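From: Jolene Te Moana
To: Hinds Packing and Mailing list
Subject: Re: [hinds-pack] Boxes for small electronics, tubs or no tubs?

Shayne Pryor wrote:
> I've got a stack of secondhand bits to send out before the end of
> September, mostly little gadgets with screens (timers, a thermometer,
> that sort of thing). Last year I just rolled everything in newspaper
> and hoped. Two came back to me with cracked displays and I felt awful.
> Is it worth putting each one in its own plastic tub inside the
> cardboard box, or is that overkill? And do you pack the tub itself or
> leave the thing sitting in it? I'd also love to know what people use
> for filler these days. Newspaper leaves ink on everything.

Shayne, YES to tubs! I'm so glad you asked, I've been wanting to go on at length about this since spring and my family has stopped listening.

I started using clear tubs when I was sending out the Drerum kits and I will never go back. The lid takes the knocks, the walls keep anything from leaning on the screen, and whoever opens it can see what they've got before they start digging. They get reused too. I had one come back to me from a swap with somebody else's buttons in it, which made my whole week.

You don't need fancy ones. Mine are the Grurkitz rectangular kind with the rounded corners, but any food storage tub will do if it has a lid that really clicks. Wash it, dry it properly (overnight, lid off), and wipe it out with a lint-free cloth so there's no grit to scratch the display.

On filler, I'm a complete convert to the soft white stuff, bubble wrap or foam sheet, whichever turns up. I save every scrap. Bunch it up in the bottom of the carton first and don't be shy, it should be poking out over the top before anything goes in. It squashes down a lot more than you'd think. 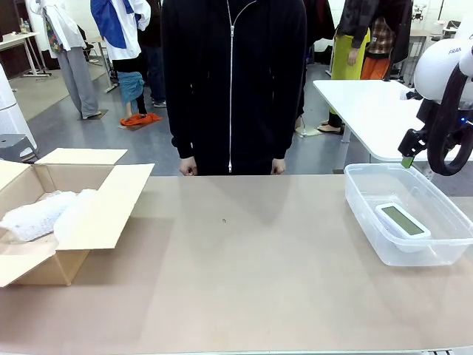 Carton on the left with the white packing in it, tub on the right with the little screen gadget inside.

So the tub gets padded too. If you leave the gadget lying at an angle in a bare tub it'll slide from one end to the other all the way to its new home. Fold a piece of foam to fit the base, lay the gadget on it screen up, then another piece over the top, thick enough that the lid presses on it a bit. Take the batteries out and tape them in a twist of paper. Close it, give it a shake next to your ear, and if you hear anything at all, open it up and add more.

Then nest the tub down into the carton so there's filler on all six sides. Folding the carton flaps right back while you work makes this so much easier, I used to fight with them every single time. One strip of tape down the middle seam and one across each end.

For weight, I try to keep each carton under 800 grams. My Handden kitchen scale is fine for that. Put the address on a slip inside as well as on the outside, please please please, we had one last year where the label peeled off and it went on quite an adventure.

If you're short of foam I have a huge sack of it in the hall closet and would be delighted to share. Come by any time after 4, or I can bring it to the next packing night. I've got spare tubs too, though not all of them still have lids!

Can't wait to see what you're sending,
Jolene

--
Hinds Packing and Mailing list
Message 3032
To leave the list, reply with "remove" in the subject line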